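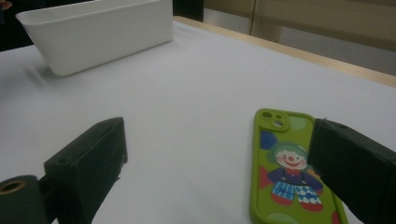

When Léonie Roussel joined the Skondik project in February, she was asked to put things into a bin for a whole afternoon. "I thought it was a joke for the new person," she says. It was the method.

Skondik studies how a robot can learn from human hands without a robot being present. A person holds a gripper in each hand and does an ordinary task, and the recordings become the lessons. The group has now collected 3,000 of them, each one no longer than 20 seconds.
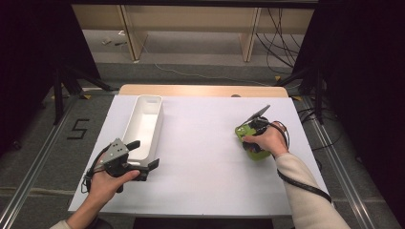 The question of Maj-Britt Sæther, who leads the work, was simple: is it better to have many demonstrations from one careful person, or fewer from several people with different habits? Her team trained two versions of the same model. The one which learned from 4 people succeeded in more of the 60 test trials, also when the bin was turned or moved to the other side.

Gaëtan Delaunay had expected the opposite. He is the most regular of the demonstrators, and his movements look almost the same each time — too much the same, says Sæther. The model that learned only from him did not know how to recover after a bad grasp.

Flat objects remain difficult for both versions. Roussel is now recording more of them, and she has been told to be a little less tidy.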